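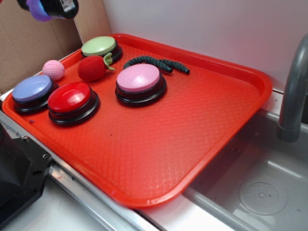
Farzad Nikzad pregunta si hace falta recalibrar la pinza cada vez que se cambia de bandeja, o si basta con hacerlo al montar el brazo. Basta con comprobar la altura. La calibración completa solo se repite cuando se han desmontado los dedos o se ha movido la base.

4. Puesta a punto de la zona de trabajo

Esta sección parte de un brazo ya atornillado, con la pinza montada y el programa Istari instalado en el ordenador del taller. Si falta alguna de estas cosas, vuelva a la sección 3.

4.1 Colocación de la bandeja

1. Apague la alimentación del brazo y espere a que se apague el piloto de la fuente.
2. Limpie la encimera y séquela. Una bandeja apoyada sobre agua se desplaza con el primer empujón.
3. Coloque la bandeja al alcance de la pinza. Puede ir recta o en diagonal, y puede sobresalir un poco por encima del fregadero siempre que no bascule al apretar en la esquina libre.
4. Presione con la mano en las cuatro esquinas. Si alguna cede, acerque la bandeja a la base y repita.
5. Ponga el panel de cartón en el lado por donde entre más luz. Los reflejos en los pulsadores brillantes confunden a la detección de color.

Precaución: cierre el grifo del todo antes de dar corriente. La base del brazo Pakzad no está protegida contra salpicaduras y la fuente debe quedar siempre en el lado contrario al fregadero.

4.2 Objetos de prueba

Para las primeras pruebas conviene mezclar piezas rígidas y blandas. Los pulsadores de colores sirven para practicar la presión vertical; una pelotita con relieve o un juguete aterciopelado, para el agarre. Los objetos flexibles con ramas son los más difíciles – déjelos para el final.

1. Reparta los objetos dejando sitio entre ellos para que la pinza baje abierta.
2. En Istari, abra Zona y marque los bordes de la bandeja. El reborde debe quedar fuera del área marcada.
3. Asigne un nombre a cada pulsador según su color. Si dos tonos se parecen (rojo y rosa, por ejemplo), pulse Muestra y tome una lectura de cada uno.
4. Guarde la zona con un nombre nuevo. Si usa el anterior, se pierde el ajuste viejo.

4.3 Altura de la pinza

1. Encienda la fuente y lleve el brazo a la posición de reposo.
2. Baje la pinza en modo lento hasta que el dedo de goma roce una hoja de papel puesta sobre la bandeja.
3. Retire el papel, suba 2 mm y pulse Fijar suelo.
4. Compruebe el valor en pantalla. En nuestro montaje salen 574 pasos; el suyo será distinto si la encimera tiene otra altura.
5. Repita la bajada en la esquina opuesta. Una diferencia superior a 9 pasos indica que la bandeja no apoya bien.

Nota: Shahla Arabzadeh fija el suelo con la bandeja vacía y coloca los objetos después. También es válido, pero entonces el apartado 4.2 se hace al final.

4.4 Primera pulsación

1. Seleccione un solo pulsador y deje la velocidad en el mínimo.
2. Mantenga una mano junto al interruptor de parada y la otra fuera de la bandeja.
3. Pulse Ejecutar. Si la pinza baja descentrada, pare y vuelva a marcar la zona.

El error 1179 significa que el brazo ha encontrado resistencia antes de tiempo. Suba la pinza a mano desde el menú, nunca tirando de ella, y repita el apartado 4.3.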